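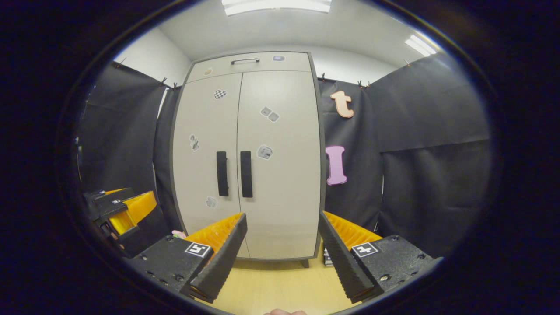 I have come round to the view that anyone building a robot at home ought to spend the first month being the robot's arm themselves, and I say this as somebody who wanted very badly to skip that part. You hold the gripper in your own hand, you walk up to the thing you want opened, and you find out how much your wrist has been doing all these years without telling you. Our practice cupboard at the Anham workshop has two long black handles side by side at the middle seam and a slim silver one up on the top compartment, and I'd have sworn the three of them were the same problem. They aren't at all! The upright pair want the fingers coming in from the sides, the silver one wants the whole hand turned over, and I only learnt it by standing there feeling foolish with my elbow in the air.

The usual advice, which I followed for most of last winter, is to buy the arm first. Mine was going to be called Hoani (I had the name long before I had any motors) and I put 14 weekends into brackets and wiring before it had so much as touched a door. I loved those weekends, I really did, but I was building for a cupboard I had made up in my head, one where the doors swing lightly and the handles stand well out.

Since March I've done it the other way about. The orange pads on the fingers are soft and ribbed, and they forgive a good deal, though not as much as I'd hoped, and I've printed enough spare fingers in Plasix to fill a biscuit tin. It is slow, and a bit dull on a wet evening, and my forearm aches. Still, when I sit down to draw the next wrist joint I know which way it has to turn, and roughly how cross I'll be if it won't.

People at the workshop tell me this is all very well if you have the patience. Perhaps so. I'm not a patient person, as the half-finished Hoani under my stairs will tell you, and I've managed 42 evenings of it so far.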